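Stop Folding Your T-Shirts So Nicely

April 16, 2025

Quick one today, I have a load in the dryer and it's going to buzz at me.

I fold t-shirts badly. Have for years. Rectangle, more or less, done, next. And I want to argue that this is the correct way to do it and the perfect little squares people are a waste of an evening.

Background: I bought a folding board. The Brandari, the one with the hinged flaps, $37 plus shipping. Used it for most of a winter. Flap, flap, flip, stack. Shirts came out looking like a store display. Then I put them in a drawer. Then I pulled one out from the bottom and the whole stack went sideways, and by the weekend the drawer looked the way it always had. Thirty-seven dollars.

What did I think was going to happen? It's a drawer. You reach in half asleep.

The other thing is the time. I timed it, because I'm like that. A basket of shirts on the board, 65 minutes, with a show on. Same size basket by hand, sloppy, I was finished before the first episode was over. Nobody at work has ever looked at me and said hm, board or no board. The creases across your stomach are gone by lunch, or they're not and you have a sweater on.

I'll give the neat people one point. Shirts with stuff on the front. Not flat ink, I mean the raised fuzzy letters, the chenille kind like on an old varsity jacket. Those you should think about for a second. Fold hard through the middle of a letter and leave it under a pile, and the pile gets a dent in it that takes forever to fluff back up. So I keep the logo on the outside, facing up, and let the fold land on plain fabric. If the shirt ends up wider than it is tall and the letters run sideways, fine. I can still tell which shirt it is.

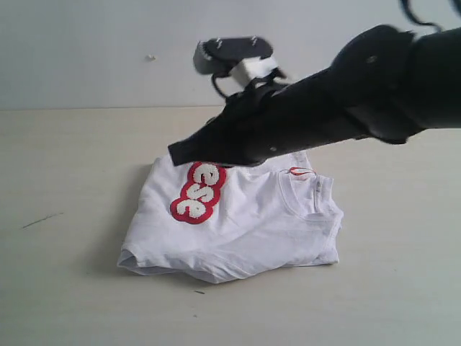

What I do instead

Dump it all on the table. Not the bed, you will lie down. Shirt face down, sides in, bottom up to the collar, turn it over, one swipe with the flat of the hand. One swipe! If there's a wrinkle left by the hem it lives there now.

White ones go in their own pile so I'm not digging around for an undershirt. Fuzzy-letter ones on top of the pile where nothing sits on them. Everthing else in whatever order it comes out of the basket.

I did try standing them up on end in bins, the Oritholm ones, because everybody says you can see all your shirts at once. You can. You can also see them slump over as soon as you take two out. The bins hold socks now and they're good at it.

And yes somebody is going to email me about caring for your things. I care for my things. I wash them cold, I hang the good ones, I don't put the fuzzy letters through the dryer on high. That's the part that makes a shirt last. The square is decoration. If folding squares calms you down then great, fold squares, I'm told it works for lots of people and I beleive them. But don't tell a person with two kids and a full basket that she's doing it wrong because her edges don't line up.

Board's going in the donate box, by the way. Ok that's the dryer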